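March 22, 2026

Walked to Gendgate and back before lunch. The track was drier than I expected and the creek was low enough to cross on the stones, so I skipped the bridge. 1,451 steps from my gate to the first stile, according to the watch, which still seems too few to me. I have been meaning to fix the strap since November.

The left knee was all right going up and sore coming down. I'll keep doing the stretches, morning and night, and see if it settles before the Bogale walk.
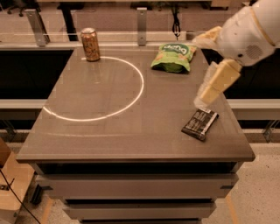 The Bogale entry form came back with a query. They want to know which start I'd like, early or late, and I put down early. It costs $69 this year, up a bit, but that includes the bus back to the car park. There were 249 names on the list last time I looked. I don't mind a crowd at the start - it thins out by the first hill.

Had soup and toast when I got in, then cleaned my boots. The Nasen pair is nearly finished. The tread has gone at the heel on both and the grey lining has worn through on the right one. I could get them resoled at the place in Baltine, but the last job took five weeks and I'd miss Bogale. I'll wear the old brown ones instead and put up with the weight.

Rain on the roof from three o'clock. Brought the washing in, moved the tomatoes under the eave and rang the council again regarding the drain. On hold for a long time. They said someone would come, and gave me a new reference number to go with the other two.
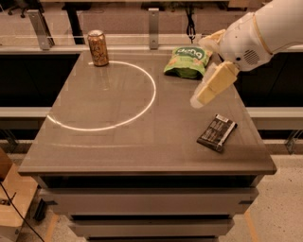

Things for tomorrow

Post the form. Buy laces, bandage and some 500 grams of dried apricots for the walk. Try the longer loop past the quarry if the rain clears, and take the bridge this time as the stones will be under. Return the library books, one of them overdue. I didn't finish it and don't plan to - the first half was all about his childhood and he hadn't climbed anything yet.

Bed by nine thirty. Knee strapped.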